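비닐봉지 다시 쓰기 조사 보고서
생활환경 탐구 수업 학기 프로젝트

1. 이 주제를 고르게 된 이야기

우리 조가 이 주제를 고른 것은 순전히 제 자취방 싱크대 밑 서랍 때문입니다. 조원들이 놀러 왔다가 컵라면 물을 올리려고 냄비를 찾던 중에 그 서랍을 열었는데, 구겨진 비닐봉지가 한꺼번에 밀려 나와서 다 같이 한참 웃었어요. 그런데 웃고 나서 이야기를 해 보니 다들 집에 그런 서랍이 하나씩 있다는 겁니다. 버리기는 아깝고, 쓰려고 보면 마땅한 크기가 없고, 그렇게 쌓이고 또 쌓이고……. 그래서 장을 볼 때 받은 봉지가 집에서 어떻게 살아가는지(표현이 좀 거창하지만요) 한 학기 동안 들여다보기로 했습니다.

설문에는 28가구가 참여해 주셨습니다. 대부분 학교 근처에 사는 학생들과 그 가족분들이고, 몇 분은 시장에서 장을 보시다가 저희에게 붙들려 답해 주신 분들입니다. 바쁘신 와중에 장바구니까지 열어 보여 주신 분들께 이 자리를 빌려 정말 감사드린다는 말씀을 꼭 남기고 싶습니다. 집에 모아 둔 봉지를 전부 더하니 1,605장이었습니다. 숫자를 칠판에 적어 놓고 조원들 모두 한동안 말이 없었어요.

2. 봉지는 어떤 모양으로 집에 있는가

채소 가게 봉지는 무늬가 참 다정합니다. 당근 그림이 그려진 흰 봉지는 펴 놓으면 꽤 큼직한데, 구겨진 채로 두면 부피만 차지하고 어디가 손잡이인지도 한눈에 안 들어옵니다. 설문에서도 '다시 쓰려다 그만둔 이유'를 적는 칸에 '손잡이를 찾다가 귀찮아져서'라고 쓰신 분이 계셨는데, 저는 그 답이 제일 마음에 와닿았습니다. 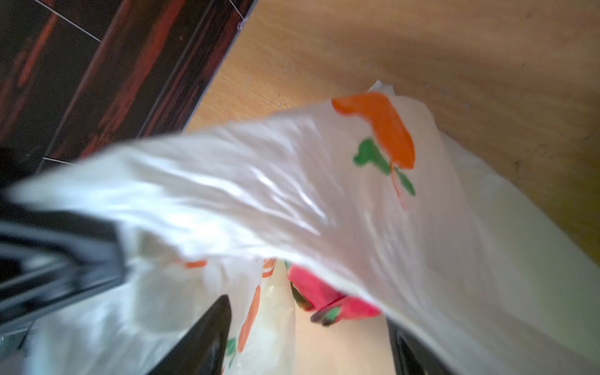

Temitope Bassey: 저는 초안을 읽으면서 접는 방법부터 앞에 나와야 한다고 생각했어요. 우리 집은 봉지를 길게 세 번 접어서 세모로 마는데, 그렇게 해 두면 손잡이가 늘 바깥에 있어서 찾을 일이 없거든요. 모아 두는 것보다 꺼내 쓰기 쉬운 게 먼저 아닐까요?

이 의견을 듣고 조 회의를 한 번 더 했습니다. 원래는 '얼마나 모으는가'에 집중하려고 했는데, 회의 끝에 '다시 꺼내 쓰게 되는가'를 같이 보기로 방향을 넓혔어요. 덕분에 일이 두 배가 되었지만 보고서는 훨씬 재미있어졌다고 생각합니다.

보관 방법은 크게 나누면 큰 봉지 하나에 나머지를 쑤셔 넣는 집, 하나하나 접는 집, 문고리나 고리에 손잡이를 걸어 두는 집이 있었습니다. 쑤셔 넣는 집이 단연 많았고, 접는 집은 대개 할머니나 어머니께 배운 방식을 그대로 쓰고 계셨습니다. 걸어 두는 집은 적었지만 의외로 만족도가 높았습니다. 손잡이가 달린 얇은 봉지는 걸어 놓기만 해도 주름이 어느 정도 펴지고, 장 보러 나갈 때 눈에 띄니까 그냥 들고 나가게 된다고 하시더라고요.

3. 바구니와 봉지를 같이 쓰기

저희가 중간 발표 때 가장 많은 관심을 받은 부분입니다. 식탁 위에 구멍이 숭숭 뚫린 초록색 플라스틱 바구니를 하나 두고, 장을 봐 온 봉지를 그 옆에 놓은 다음 바로 옮겨 담는 방식이에요. 봉지째 냉장고에 넣는 버릇이 있으면 봉지가 젖거나 흙이 묻어서 결국 버리게 되는데, 집에 오자마자 비우면 봉지가 깨끗하게 남습니다. 너무 당연한 이야기 같지만 저도 이 프로젝트를 하기 전까지는 감자를 봉지째 일주일씩 두었던 사람입니다(싹이 난 감자에게 미안합니다).

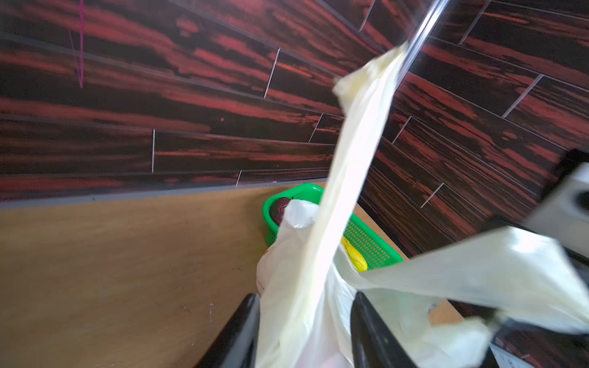

흙 묻은 봉지도 씻어서 다시 쓸 만한가요?
물로 가볍게 헹군 뒤 뒤집어서 말리면 분리수거용 속봉지로는 충분하고, 고기나 생선을 담았던 봉지는 다시 쓰지 않는 편을 권합니다.

발표장에서는 시간이 모자라 길게 말씀드리지 못했는데, 말리는 일이 생각보다 번거롭습니다. 저희 조는 빨래 건조대 끝에 집게로 집어 두었다가 바람에 날아간 봉지를 주우러 일 층까지 내려간 적도 있어요. 창문을 닫고 말리시는 게 좋습니다.

4. 담는 순서 실험

시장에서 쓰는 봉지는 얇기 때문에 담는 순서에 따라 다시 쓸 수 있는 횟수가 달라집니다. 바닥이 늘어나거나 손잡이 쪽이 찢어지면 그걸로 끝이니까요. 저희는 Ezeani 식료품점과 Hotar 마트의 봉지를 가지고 같은 물건을 순서만 바꿔 담아 보았습니다. 한 봉지에 담은 무게는 900그램으로 맞추었고, 부엌 저울이 하나뿐이라 조원들이 번갈아 쓰느라 오후가 다 갔습니다.

결과부터 적자면 둥글고 묵직한 것을 가운데 바닥에 먼저 앉히고, 작고 가벼운 것을 그 둘레에 채우는 쪽이 봉지가 오래 버텼습니다. 모서리가 있는 포장은 비닐에 직접 닿지 않게 안쪽으로 돌려 넣었습니다. 그리고 입구를 넓게 벌려 놓고 담는 것과 손잡이만 쥔 채로 쑤셔 넣는 것은 차이가 컸어요. 봉지를 탁자 위에 세워서 윗단을 잡아 벌려 두면 안이 다 들여다보이니

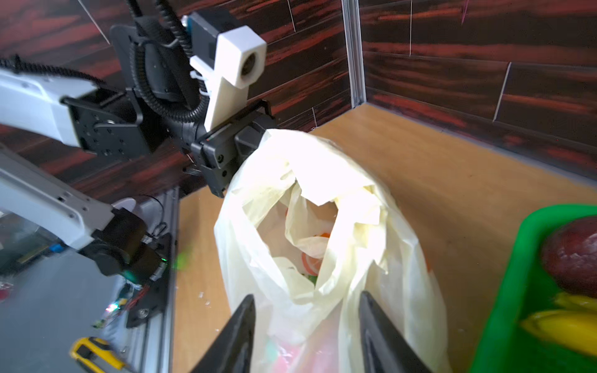

빈 곳을 찾아 넣기도 쉽고, 물건끼리 눌리는 일도 줄어듭니다. 혼자 장을 보실 때는 봉지 한쪽 윗단을 손가락에 걸고 다른 손으로 담으시면 됩니다. 처음에는 어색한데 몇 번 해 보면 금방 익숙해져요!

두 가게 봉지의 차이도 조금 있었지만, 실험 횟수가 많지 않아서 어느 쪽이 더 튼튼하다고 적지는 않겠습니다. 지도 선생님께서도 그 부분은 욕심내지 말라고 하셨고, 저희도 그 말씀이 맞다고 생각합니다.

5. 묶을 것인가 말 것인가

마지막까지 조 안에서 의견이 갈린 문제입니다. 봉지 윗부분을 한데 모아 비틀면 내용물이 쏟아지지 않아 들고 오기에는 참 편합니다. 그런데 꽉 묶은 매듭은 풀다가 찢어지는 경우가 많았고, 급하면 다들 그냥 뜯어 버린다고 하셨습니다. 설문에 답하신 한 분은 매듭을 푸는 데 인내심을 쓰느니 봉지 한 장을 포기하겠다고 적으셨는데, 솔직한 답이라 조원들이 무척 좋아했습니다.

저희가 권하는 방법은 묶지 않고 비틀기만 하는 것입니다. 입구를 모아 한두 바퀴 돌린 다음 바구니나 가방 안에 세워 두면 웬만해서는 풀리지 않고, 집에 와서는 손을 놓기만 해도 스르르 벌어집니다. 과일처럼 굴러다니는 것은 아예 바구니에 따로 담는 편이 마음 편했고요.

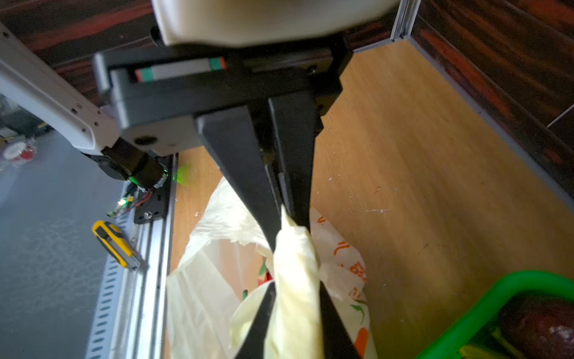

초안을 돌려 읽을 때 비트는 방법은 국물이 있는 반찬에는 소용이 없다는 지적도 나왔습니다. 반찬 가게에서 김치를 사면 아무리 돌려 놓아도 새더라는 것이고, 그럴 때는 통을 들고 가는 수밖에 없으니 보고서에도 그렇게 적어 달라는 말이었습니다.

맞는 말씀이라 그대로 적습니다. 국물이 있는 것은 통에 담아 오세요. 저희 조원 한 명도 깍두기 국물로 가방 하나를 버린 뒤로는 꼭 통을 챙깁니다.

6. 아쉬웠던 점과 남은 일

설문을 방학 전에 시작하지 못해서 계절에 따른 차이를 보지 못한 것이 제일 아쉽습니다. 여름에는 수박이며 옥수수며 부피 큰 것을 많이 사니까 봉지 크기도 달라질 텐데요. 또 Wondent 생활협동조합에서 안 쓰는 봉지를 모으는 상자를 두고 있다고 해서 찾아갔지만, 월요일이 쉬는 날인 줄 모르고 갔다가 닫힌 문만 보고 돌아왔습니다. 다음 학기에 이어서 하는 조가 있다면 요일을 꼭 확인하고 가시기 바랍니다.

설문지 원본과 접는 방법을 그린 종이는 과방 책꽂이 맨 아래 칸, 파란 파일에 넣어 두었습니다. 필요하신 분은 꺼내 보시고 제자리에 다시 꽂아 주세요.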